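Print | E-mail

Home robots FAQ

Can a robot do my kitchen chores yet?
Some. Slowly. Picking up one thing and putting it down, mostly yes. A whole messy counter, no.

Why practice with toy food?
Cheap, light, doesnt rot. Ketchup on a plate is still a real pickup problem.

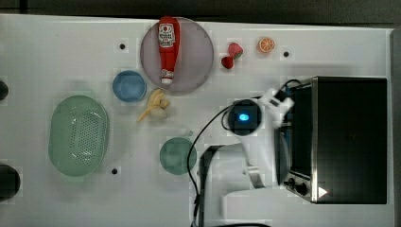
Arm at the table, gripper next to the toaster oven.

What's hard?
Cloth. Doors. Anything floppy or hinged. Daranee Klinhom on our Ela project puts cloth last on her list, after 80 tries at folding.
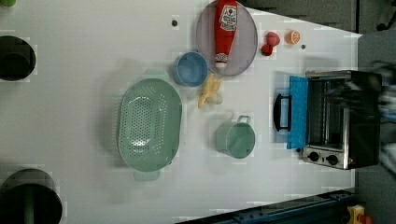
Reading time: 4 min

Cloth over an open oven door, so two hard ones together. Pulling it off is easier then hanging it neatly.

When can I buy one?
Not from us. Ask again in May.

Who do I write to?
Pongsak Boonchu, e-mail link at top.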